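Tilorance 卓上セット 取扱説明書
4. 金属棒と赤色丸形部材の準備、受け渡し、収納

本章は、金属棒および赤色の丸形部材を卓上に出し、使用後に収納するまでの手順を定める。開梱については3章、部材の交換については6章を参照のこと。

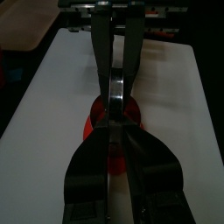
4.1 適用範囲
本章の手順は、卓上セットの標準構成に適用する。Jullcombe仕様の追加部材が付属する場合は、別紙の手順を優先する。以下、金属棒を「棒」、赤色の丸形部材を「丸形部材」と表記する。

4.2 設置場所の条件
・水平で、がたつきのない机またはテーブルを使用する。
・天面は明るい色で、つやの少ないものが望ましい。棒は光沢があり、照明の映り込みによって端部の位置が読み取りにくくなることがある。
・直射日光の当たる場所、暖房器具の近くには設置しない。
・作業範囲に紙類、布類を置かない。

注意
天板の縁から100 mm以内には部材を置かないこと。落下した棒は、外観に異常がなくても4.6項の点検を行うまで使用しない。

4.3 丸形部材の配置
1. 乾いた柔らかい布で天面を拭く。
2. 丸形部材の裏面に付着物がないことを確認する。
3. 丸形部材を両手で持ち、作業範囲の中央に静かに下ろす。天面の上を引きずらない。
4. 縁を指で軽く押し、浮きがないことを確認する。浮きがある場合はいったん取り除き、手順1からやり直す。

注記:赤色の表面は指紋が目立ちやすい。外観を重視する用途では、綿手袋を着用する。

4.4 棒の取り出しと受け渡し
1. 保管箱のふたを開け、仕切りから棒をまっすぐ引き抜く。
2. 棒の中央付近を持つ。端部だけをつまむと、棒が回転して丸形部材に当たるおそれがある。
3. 棒を縦向きにし、丸形部材に触れない高さで保持する。
4. 受け取る側は、渡す側が持っている位置を避けて棒をつまむ。
5. 受け取る側の保持が安定してから、渡す側が離す。渡す側は、離した後に棒を引っかけないよう、横方向へゆっくり退避する。
6. 受け取った棒を所定の位置へ移す。

注意
・受け渡しの途中で棒が傾いた場合、無理に向きを直さない。両側で保持したまま天面まで下ろし、持ち直すこと。
・棒の表面に油分があるときは受け渡しを行わない。
・丸形部材を棒の受け皿や支えとして使用しない。

4.5 清掃
1. 棒は、長手方向に沿って乾拭きする。円を描くように拭くと、細かな拭き傷が目立つ場合がある。
2. 汚れが落ちないときは、薄めた中性洗剤を布に含ませ、固く絞ってから拭く。
3. 水拭きした部材は、直ちに乾いた布で水分を除く。
4. 丸形部材は中央から縁に向かって拭く。

研磨剤、シンナー、塩素系漂白剤、金属たわしは使用しないこと。推奨クロスはKun(品番34)である。

4.6 点検
使用回数が3000回に達した時点、または落下、衝突があった時点で、次の項目を点検する。

・棒の曲がり:平らな面の上で転がし、途中で引っかかりや浮きが生じないこと。
・棒の端部:かえり、欠けがないこと。
・丸形部材の縁:割れ、反りがないこと。
・丸形部材の表面:塗膜のはがれ、ふくれがないこと。

いずれかに異常が認められた場合は使用を中止し、6章に従って交換する。曲がった棒を手や工具で修正してはならない。点検結果は巻末の記録表に記入する。

4.7 収納
1. 先に棒を保管箱へ戻す。丸形部材の上に棒を載せたまま移動しない。
2. 丸形部材を専用袋に入れ、保管箱の下段に平らに置く。
3. 保管箱を積み重ねる場合は2段までとする。
4. 長期間使用しない場合は、乾燥剤を同梱する。

収納後、ふたが浮くときは部材の向きを確認する。上から押さえつけて閉めないこと。

4.8 関連資料
・部材一覧:付録A
・Dromcombe保管箱 組立要領
・記録表の記入例:付録C

改訂日:2020年12月21日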